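How to beat the Warden of Huklow without wasting all your flasks

I put off the Warden for two whole evenings. Every time I walked into that flooded chapel I lasted maybe a minute, swore at the screen, and went back to farming crabs on the beach. If that's you right now, hi! I've killed him on three different characters since then, and he's a lot more manageable once you know what he's reacting to.

This guide is for Teston on the normal difficulty, with the current patch. Most of it works on hard mode too, but his grab will kill you from full health there, so be a bit more careful in the second phase.

Where to find him

From the Lultitz bridge checkpoint, go down the ladder on the left side and follow the drainage tunnel until you hear bells. There's a locked gate that opens from the other side (you'll unlock it later as a shortcut), so ignore that and squeeze through the gap behind the fallen statue. Two archers are waiting on the ledge above you. Kill them now, because they will absolutely shoot you in the back on every single run to the boss if you don't.

The chapel door is at the end of the next corridor. Before you go in, check the alcove on the right for a pouch with 300 coins in it. I missed it on my first playthrough and I'm still a little annoyed.

What to bring

You don't need a special build. My first win was with a plain straight sword I'd upgraded three times. What helped me most:

– A light shield, or no shield at all. Heavy shields slow your dodge down, and you're going to be dodging a lot.

– At least two Tipoki charms. They sell for 900 coins each at the ferry merchant, and they cut the buildup from his black water. One lasts about as long as the first phase if you're quick.

– Anything that does fire damage. Fire resin is fine, fire arrows are fine, the little throwing pots are great.

– Stamina food. The dried fish is the best value by far.

If you're under level 53, go do the Lultitz side paths first. You can win below that, and plenty of people have, but every mistake costs you most of your health bar and the fight gets pretty miserable.

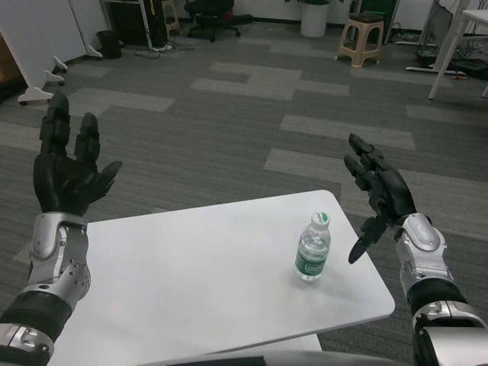 Phase one

He starts on his knees at the far end of the room. Don't run at him. I know it looks like a free hit, and the game really wants you to think so, but his wake-up swing covers the entire front half of the chapel. Walk to the second pillar, wait for him to stand, and throw your fire pots then. You've got time for two, sometimes three if you were already lined up.

After that he walks toward you slowly with the bell hammer on his shoulder. He's got four moves in this phase, and they're all pretty readable.

The overhead slam is the one you want. He lifts the hammer, holds it for what feels like forever, and drops it. Most people dodge when the hammer goes up. Wait for his back foot to slide, then dodge to his left (your right) and you'll get two free hits. Three if you're greedy and your weapon is fast.

The double sweep comes out if you stand at medium range. Roll into him on the first swing, then just stay there. The second one goes right over your head.

The shoulder charge only happens when you back off to heal. So heal with a pillar between the two of you! He'll smack into the stone and stagger, and you can finish your drink and still get a hit in. I think this is the biggest thing I learned in the whole fight.

Last one is the bell toll. He plants the hammer and a ring of black water spreads out along the floor. Jump it. Rolling through looks like it should work and it doesn't, you'll pop out on the other side with half your meter full.

Keep your lock-on off during the toll if the camera gives you trouble. Mine kept swinging into the ceiling whenever I jumped near a wall, and turning off lock-on for those two seconds fixed it.

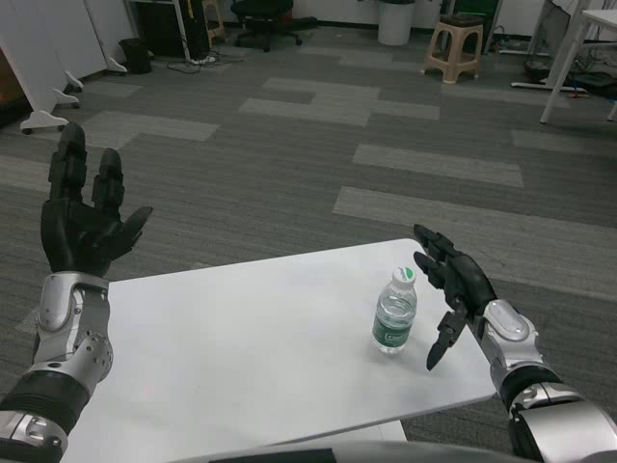 Once he's down to half health he drops the hammer, and that's your cue to get out of the middle of the room. Go stand by the door you came in from. A short animation plays where he pulls the chain down from the rafters, and he can't be hurt while it's going, so use it to eat a fish, put your fire resin back on and use your second charm.

Phase two

Everything gets faster here, but he also has fewer hit points to chew through – so it evens out a bit. He attacks with the chain now, and the chain has much longer reach than you expect. Staying far away is a trap. Get close to him and stick to his left hip like glue.

The chain whip has three swings, and the third is delayed. Count it out loud if you have to (I did, my cat was concerned). One, two, wait, three. You can attack after the third, but only twice.

The grab is what ended most of my attempts. He crouches, the bells stop ringing, and he lunges. That silence is your warning, so play with the sound on if you can. Dodge backward for this one, then step in and hit him while he's bent over. It's the longest opening in the whole phase, and a good time for a charged heavy attack.

When he's nearly dead he'll start tolling again, twice in a row, with the rings coming close together. Jump the first, land, jump the second. If your stamina is low, climb onto the broken altar and the water won't reach you at all.

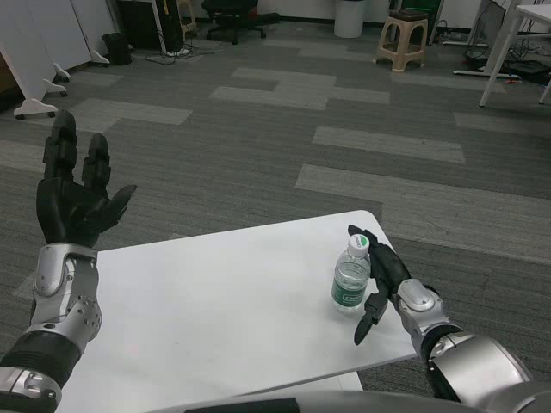 I'd also save one throwing pot for the very end. He likes to back off when he's got a sliver of health left, and chasing him through the water is how I lost a run I had basically already won. Just throw the pot. It feels cheap and I don't care.

If you keep dying

Turn the run back into something short. Open the locked gate from the chapel side (there's a lever behind the left row of pews, and you can pull it mid-fight if you're brave), and the trip from the checkpoint drops to a few seconds. It stays open even if you die.

Try one attempt where you don't attack at all. Walk in, dodge everything for as long as you can, and watch his feet. I did this for maybe ten minutes and my next real attempt was the win.

You can also call in the summon by the statue, but only if you finished the lamp quest back in Lultitz. The summon draws his attention well enough in phase one. It doesn't jump the water rings, though, so don't count on having company for long.

What you get

He drops 2,000 coins, the Drowned Bell key and his chain, which you can take to the smith and have turned into a whip. The whip needs more dexterity than I had, so mine's still sitting in storage. The key opens the tower on the far side of the Huklow graveyard. Rest at the checkpoint before you head up there, and restock on arrows.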